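14 July 2022

Up before the alarm again, and for shoes of all things! I have wanted a plain white pair since April, when Dayana turned up to lunch at Siletti in hers and made everyone else's feet look tired. So now I have some, white leather all over, and I keep wandering back to look at them.

I spent most of the morning on the laces. Dario swears by the straight bar style he learned for football, but I tried it on my old plimsolls last night and couldn't get my foot in, so criss-cross it is. I love a flat lace. They lie so nicely when you get the twists out, and I did every one of them over again from the toe end (with the radio on and a pot of tea going cold beside me, perfectly happy).

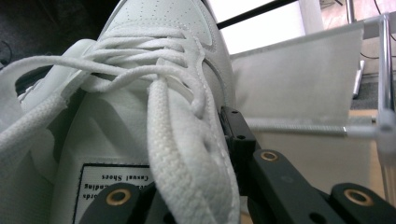

I like them a bit slack over the tongue, so I can slip in and out at the back door without sitting down on the step. Dario says I'll be over on my ankle before the month is out. We'll see! The little holes punched in the toe are my favourite bit, and on a day as warm as this I'm glad of them.

Old pair to go in the bag for the charity shop, after a scrub. Must also find the tin of white polish, which I'm nearly sure is under the sink behind the Jumerholm box.

Walked to Flavodton and back after tea, 4 miles, keeping to the dry side of the lane like a cat. Not one rub on either heel. Rang Dayana to tell her and we ended up talking for 60 minutes, mostly about her kitchen tiles. Beans for supper.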